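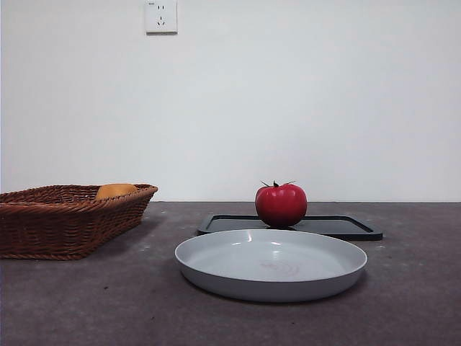

Fixed camera, bench side. Basket left, plate in front, tomato on the black tray.

February, started 7.40 pm

Moved the bench camera down a notch on the Parnon bracket and locked it. The tomato now sits just over the far rim of the plate from this view, with its bottom edge hidden. Fine for us to look at, bad for the detector, which puts the centre of the fruit too high. Either the plate comes forward or the camera goes back up. Hui-mei prefers the camera up. I'd sooner leave the bracket alone and shift the plate.

Arm: shoulder joint still has play. Took the cover off, tightened both grub screws, put thread lock on them. Reach measured from the base plate is 532 mm, enough for the tray but tight for the far end of the basket.

Gripper: new pads glued on. Closing force set to 190 on the Vesier board (its own units, we never converted them). The old value was nearly double that and it split a tomato last time.

Ran 3 dry passes with the tray to plate path, no grip. The second one stopped short with a timeout on the wrist servo. Reseated the connector, no repeat on the third.

To do:
- plate forward, redo the table calibration
- longer lead for the wrist, the present one pulls at full reach
- Chun-yin has the spare servo, ask for it back
- grip test at 190 once the glue has set overnight

Packed up 10.15.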